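Kidero Home Robots: Common Questions

Can a robot put away my dishes yet?
Sometimes. In our July trials the arm ran 589 practice pickups in simulation and finished 510 of them.

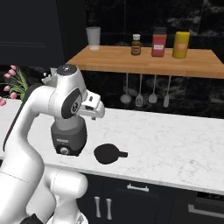

Does it work in any kitchen?
No. Duko, our control software, needs a clear spot to work in and has to be set up for each room. A small black pan with a short handle, alone on a marble counter, is a fair starter job. A full sink is not -- we don't offer that.

Can it cook?
No. It moves things from one place to another.

What about shop work?
Bin sorting is further along. Ask Hằng Vương for the current list.

How long does setup take?
Almost 3 hours, and someone has to be home.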